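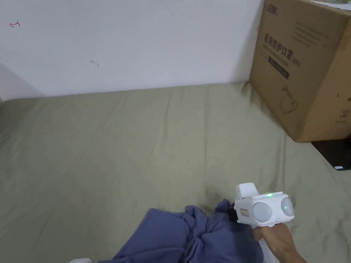 A made-up bed and a supply carton at the Virwood training house.

October 2, 2018
By Rehema Urio

About Virwood

Virwood is a private school of household and residential care. It was established by Mwanahawa Swai and Joar Åberg to prepare students for work in guest houses, assisted living residences and private homes. The school enrolls 91 students in the current year, and the program consists of 40 weeks of instruction followed by a supervised placement.

Teaching takes place in furnished rooms. Students learn to make a bed, to keep supplies in order and to care for another person's clothing on the surfaces they will find in an ordinary home. The bed is used for much of this work – a well-drawn sheet offers a broad, level area on which clothes may be sorted and folded before they are put away.

Clothing care is taught in the first term under the direction of Seema Tiwari. Each garment is laid flat, with the collar turned away from the student and the sleeves opened out. Creases are smoothed by hand from the center toward the hem. 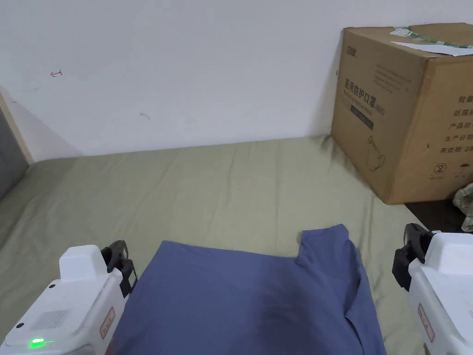
The T-shirt is the first garment assigned, and students return to it throughout the term until the fold is even and the finished stack stands straight. Shirts with buttons, trousers and bed linen follow in that order.

Supplies are the responsibility of Ashley Bellamy, who joined the school in July. Cartons of protective goods are kept in their original packaging so that the printed contents remain legible, and students are taught to read handling symbols and to record each delivery in the house register.

The school has four full-time instructors. Applications for the spring term are accepted at the main office, and visits to the training house may be arranged in writing.

Sign up for the Virwood newsletter to receive term dates and open house notices. You may unsubscribe at any time.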